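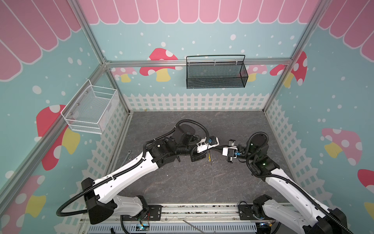
Trotau's repair counter on the old market square reopened on Friday after a refit that took 11 weeks, two more than the job of rebuilding the roof above it. Regulars will be relieved to hear that the kettle has survived. The new look is another matter. One wall is now pale teal with white dots, a picket fence and red-capped mushrooms, under a row of pink scalloped awning stripes, and it makes a cheerful backdrop for what is probably a small yellow-and-black tool on a dark floor. The paper came from Pendis, the wallpaper shop next door, which had the end of a nursery range to clear and knows a soft touch when it sees one.

Opening hours have been stretched to 7pm, and the price of a small repair goes up to 2 euros, a rise the town has so far borne bravely. Anything with a plug still has to go to Tultberg, on the bus, in a bag, with its flex tied up.

The busiest part of the first day was lost property. The counter took over the town's lost keys in the spring, when the library decided it had enough things to look after that people failed to bring back, and it now holds 40 sets.

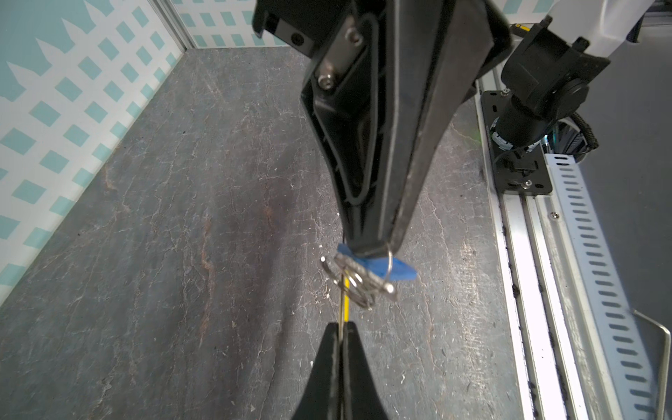 Owners are asked to describe their keys before any are handed over. "Silver, sort of key-shaped" will no longer do. A tag helps, as does knowing which door the thing opens, and 19 sets went home on the first afternoon. Anything left by the end of October will be sold as scrap to Moschos, the metal dealer by the canal, who pays by weight and asks no questions about sheds.

The tool library is back as well, on the same terms as before – one item, one week, and no lending it on to your brother-in-law. Last year's missing spirit level has been written off. The waiting list for the good pliers is said to be longer than the one for the dentist, though the dentist has nicer chairs. 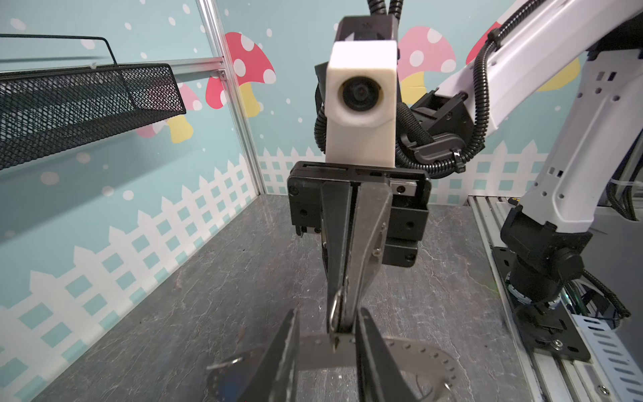
*Long-jawed pliers at the Trotau counter.*

Returns can be left at the side door until 9pm. The slot won't take ladders, and the dent in it shows that somebody has tried.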